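Florkia Pantry Baskets
Black wire, made by Isance

Product no. 1256
Pack size: 2 baskets
Finish: black
Delivery: 4 working days

We have been selling baskets of one sort or another for longer than I care to add up, and the one our customers come back for is still the plain black wire one. The Florkia is our version of it, made for us by the good people at Isance, and it was drawn up with the deep, awkward kitchen cupboard in mind. You know the kind I mean (I have one at home, under the boiler, and I am fairly sure there is a jar of chutney at the back of it that moved in before we did).

The idea is a simple one. You put the basket in the cupboard, you put your things in the basket, and when you want something from the back you pull the whole lot out, have a good look, and slide it home again. It works for tins, for packets of rice and pasta, for baking things, for onions and potatoes that like a bit of air about them, and for all those half-used bags of lentils that otherwise fall over as soon as you shut the door.

Tomás Serrano, who looks after our kitchen range, spent a good part of last July going back and forth with Isance over the wire. The first baskets they sent us had wider gaps, and they were handsome things, but spice jars tipped about in them and a stock cube went straight through. We asked for a closer grid. Then we asked for it closer again, and I think they were rather tired of us by the end, but they did it, and we are very glad they did!
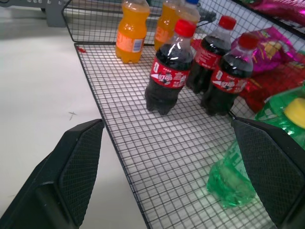
People write to us most often about what will stand up in a wire basket and what won't, so let me go through it properly. Tins are never any trouble, and nor are squat jars such as jam or mustard. Narrow things are the real test, and that is where a tight square grid earns its keep: small bottles of cola like the three with the red caps can stand straight on the mesh, and so can little bottles of tonic, vanilla essence or food colouring. For anything finer than that, loose tea lights or cocktail sticks, say, I would put a sheet of card or a bit of shelf liner in the bottom. Very tall bottles are happier on the floor of the cupboard, whatever basket you buy.

Measuring up

Please do get the tape measure out before you order. Measure the inside of the cupboard and not the door, and look out for hinges, pipes and that little lip some older units have along the front. Leave a finger's width at each side so the basket comes out without a fight. If you are putting two side by side, leave a bit between them as well. Send us your cupboard measurements if you are in any doubt and Tomás will write back and tell you plainly whether they will fit, even if the answer is no.

Looking after them

A wipe with a warm, soapy cloth is all they need from one month to the next. If honey or oil gets into the grid, stand the basket in the sink for 10 minutes and go over it with an old washing-up brush. We'd ask you to keep wire wool and scouring powder well away from the finish. Dry them before they go back in the cupboard, especially if you keep onions in them.

They aren't meant for the dishwasher, and they aren't meant for outdoors either. We had a lovely letter from a customer who had been using hers for seedlings in an unheated greenhouse, and she was delighted with them, but we can't promise the finish would put up with it for long.

Goes well with

The Vilela liner, a wipe-clean mat that can be trimmed with kitchen scissors.
The Rernemance label set, card tags on loops of string that tie on to the wire. Nice for a shared kitchen, or for anyone who keeps plain and self-raising flour in the same sort of tin.

Delivery and returns

Baskets are sent out nested together in brown paper and a cardboard box, with no plastic. If they don't suit, let us know and send them back clean and in their wrapping, and we will refund what you paid. If one turns up bent, keep the box, take a quick photo and write to us straight away, and we'll send a replacement.

Page last updated 13 July 2024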